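Ticket 691: Wire basket tips when long wrap box goes in (packing table, Grellham)

Status: Closed, workaround in place
Opened by: Victor Kashindye
Area: Kitchen goods, small-item packing

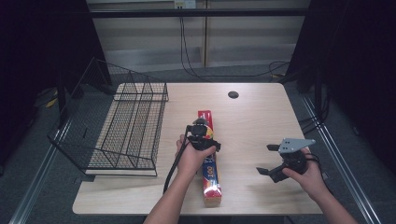

Problem as reported

A long box of foil or plastic wrap does not sit flat in the black wire mesh basket. With the box placed lengthwise against the side wall, the near end rides up on the rim and the basket rocks when it is let go. Shorter items pack without trouble. Reported on the table with the wood-grain top and the black grommet. The same fault was later reproduced on the second table.

Expected: box lies on the base grid, all four corners of the basket in contact with the table.
Observed: box rests on the rim at one end, basket rocks.

Log

9:10 Checked the basket for damage. Base grid is flat. No broken welds. Basket set on the floor by itself does not rock, so the frame is not bent.

9:25 Put the basket back on the table, long side parallel to the left edge. Part of the frame was past the edge of the tabletop. Pressed down on the outer side and it tipped. Moved it fully onto the table and it held. This explains part of the rocking but does nothing for the fit of the box.

9:40 Measured. Wrap box is longer than the inside of the basket by 3 cm at base level. The lip flares outward, so the box looks like it should fit when viewed from overhead. It does not fit once it is below the lip.

9:55 Tried the box on the diagonal. It reaches the base grid at both ends with a little slack. The drawback is that it splits the basket into two triangles, and the sandwich bag cartons no longer fit beside it.

10:20 Tried the box on end in a corner. Falls over as soon as the basket is lifted. Rejected.

10:35 Asked Gemthorpe stores for a longer basket. They have the Vrettos wire tray in the next size up, 4 in stock. Requested one on loan.

13:15 Vrettos tray received. Wrap box lies flat along the side wall with room at both ends. Cartons fit next to it. Tray takes up more of the table and has to be turned with its short side toward the packer to stay clear of the edge.

13:50 Ran 21 packs with the larger tray. No rocking, no box on the rim. One carton lid was crushed by the wrap box being put in last. Changed the order to wrap box first and did not see it again.

Cause

Two separate things. The basket is too short for the long wrap box at base level, and it was being set down with part of the frame over the table edge. Either one is enough to make it rock.

Resolution

Use the Vrettos tray for any order that includes a long wrap box. Keep the mesh basket for everything else. Set either one down with the whole base on the tabletop. Long box goes in first, against the side wall, then cartons, then loose items.

If no tray is free, place the box diagonally in the mesh basket and pack the cartons in a second basket.

Open items

Packing sheet for Trollport orders still shows the old basket. Change requested, due in April.
Three more trays to be drawn from Gemthorpe once the sheet is updated.

Closed 15:05, V.K.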